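Workshop > Small Furniture > Drawers and Handles

Search tips and projects Go

Getting a sticky little drawer to behave

Saturday, February 5, 2022

I have a soft spot for small cabinets, the boxy kind you can lift onto a table and fuss over without getting down on your knees. My first was a Kistik, and its drawer fought me every single morning until I finally gave up an afternoon to sort it out. I've done plenty more since then and I've settled into a routine.

Clear a good flat surface before you touch anything. I mean flat! A cabinet that's rocking on a stray screw will twist just enough to pinch the drawer, and you'll sit there sanding a side that was perfectly fine to begin with. Wipe the top down, run your palm over it, and get the light coming from one side so any grit throws a little shadow.

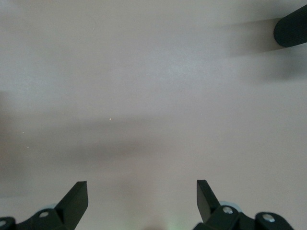 Then put something over it. I use an old brown cover from a Marquez folding table that went to the dump years ago, but a blanket does the job if you pull the wrinkles out. Glossy wood scratches if you so much as look at it, and the bottom edges are always the first to go.

Next, pull the drawer out an inch or so and stop. Look at the gap all the way down. If it's wider at the top than at the bottom, the drawer is sagging and the runners want attention. If the gap is even and it still drags, you're probably just dealing with dry wood. Rub a plain white candle along the bare side edges (unfinished wood only, keep it off the shiny parts), slide the drawer in and out 4 times, and wipe away the crumbs. I've tried the Undik drawer wax too and it's nice stuff — smells better than a candle, anyway.

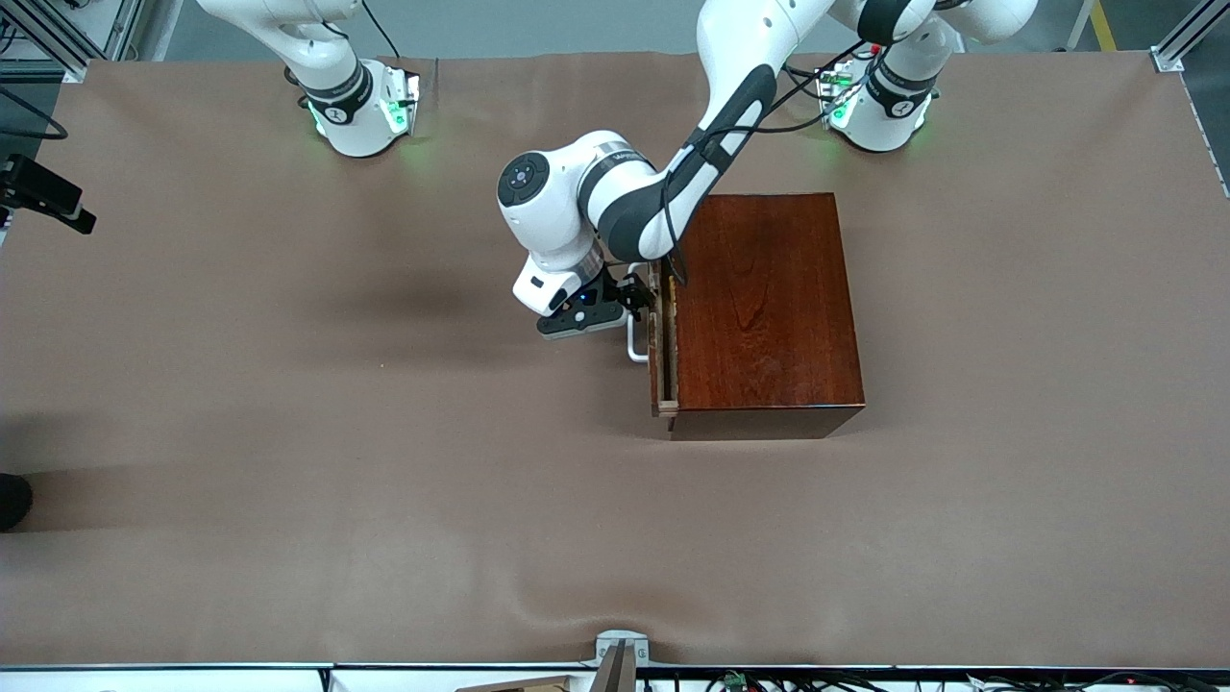 White bar handle on a reddish-brown cabinet, with the drawer open just a little.

Handles next. I like a bar handle on a small drawer much better than a knob, you get a proper grip and the pull comes out straight. Give it a wiggle. If it moves, tighten both screws a half turn each, going back and forth between them, and don't lean on the screwdriver. I stripped a hole in a Cosar cabinet that way and had to pack it with toothpicks and glue — which held fine, by the way, and still does.

Last thing, go easy on the polish around the drawer opening. It gets into the gap and goes gummy by July.

1,390 shares
Comments (4)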